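Jalent manual coffee grinder: three months in

I bought the Jalent after my old electric grinder burnt out a bearing. The repair quote was more than half the price of a new one, and I only make two coffees a day, so I went manual. It cost me 100 dollars with postage from Matano, who packed it well and sent the wrong colour. I kept it.

The body is a plain metal cylinder with a folding handle. It holds 26 grams of beans if you tap them down, which covers a decent plunger for two. The catch cup screws on. I would have preferred a magnet, as the thread picks up fines and gets gritty by the end of the week. A dry toothbrush clears it.

Grind adjustment is by a numbered dial under the burrs. The clicks are firm and it hasn't drifted on me. I settled on 18 for plunger and 11 for stovetop. Going finer than 8 is hard work, and with a light roast I had to stop and change hands. If espresso is your main drink, spend more or stay electric.

Consistency is good in the middle of the range. At the coarse end there are more small bits than I'd like and the last mouthful of a plunger can be muddy. Bohdan Stasiv has the earlier model and gets the same result, so I doubt mine is a dud.

Noise is the big improvement. I'm up at 5.30 and can grind with the bedroom door open. The old machine woke the whole house.

Cleaning takes a few minutes. The burrs lift out after you undo one nut, and the instructions give the order of the washers, although the diagram is printed so small that I took my own notes. Keep it all away from water. Coffee oil does get onto the outside, and the finish shows fingerprints.

The handle knob came loose in November. I emailed Jalent and Halyna Mykhailiuk in their parts section posted a new one without asking for a receipt. It arrived in nine days. The replacement has stayed tight.

Other things to know: the travel pouch is thin and has no room for the handle, the rubber grip band slides down if your hands are damp, and the lid will roll off a benchtop. I now grind sitting down at a round table, the glossy black marble-pattern sort with white veins, where coffee dust is easy enough to wipe up.

Four out of five for plunger and filter drinkers. Two for espresso.
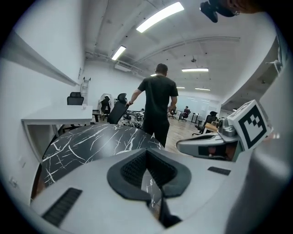 Reading time: 3 minutes

Spare burrs are sold separately. I haven't needed any yet.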